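Unit 2 - Inventories and deposits in furnished lets
Course notes, H. Jara

The inventory is signed by landlord and tenant before keys are handed over. It lists contents, condition and meter readings, room by room. Unsigned lists carry little weight in a dispute.

Appliances are entered one per line, with make, serial number and visible marks.
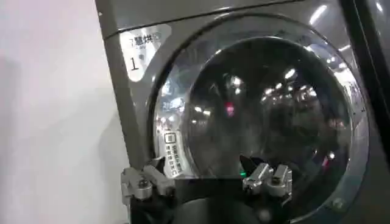

## Deposit: worked case

Flat in Jidville, let through Pravent. Rent 1250 a month, deposit 2000. At check-out the agent proposes 50 for a missing shelf and a further sum for worn carpet.

- The shelf is on the signed list, so the charge stands.
- The carpet is fair wear and tear - no charge.

The balance returned is 1950. The tenant should receive the figures in writing, with a copy of both inventories.

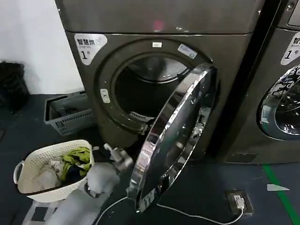
Where the parties disagree, the undisputed part is paid first and only the remainder is held. Read the Farías lease, clauses on repairs, before Unit 3.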